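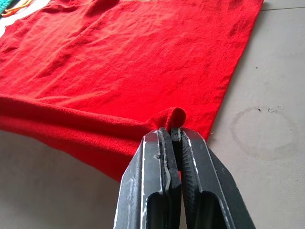
Folding on the floor: am I a savage?
Galberg Home Forum > Laundry

Tsikata
5 April 2022
Moved to Stoketstead in February and the airing cupboard came with its own opinions, so all my folding now happens on the floor. T-shirts spread out flat, smooth from the hem up, sides in, done. My sister-in-law says this is what beds are for. Thoughts?

korau372
Floor's fine if it's clean. Mine hasn't been since we got the dog. My objection is to smoothing. Life is short and a T-shirt is going to be worn under a jumper.

Tsikata
You're a roller, aren't you.

korau372
I'm a heaper. Red one, this morning, in its natural state:
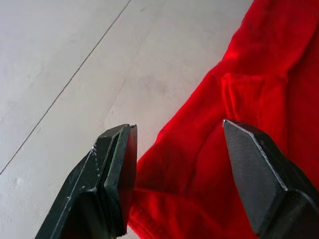
Heaping is how you end up ironing, and I gave that up at 100 wpm of swearing. Two minutes with the flat of your hand and you're spared the lot. I'm with Tsikata on the floor, though I'd put a sheet down first.

korau372
Two minutes a shirt? I'd be there until Christmas.

Stoketstead_Sid
3000 posts on this board and we still haven't settled socks. Fold, ball or leave?

Tsikata
Fold, once they've been paired. Balling ruins the cuffs – I will die on this hill.

korau372
Leave. The cuff can look after itself.

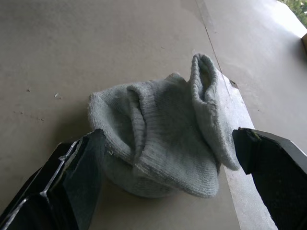 Grey-green sock, ribbed, unpaired

Stoketstead_Sid
Right, so that's one vote each. Anyone know if the drawer dividers from the market are any good?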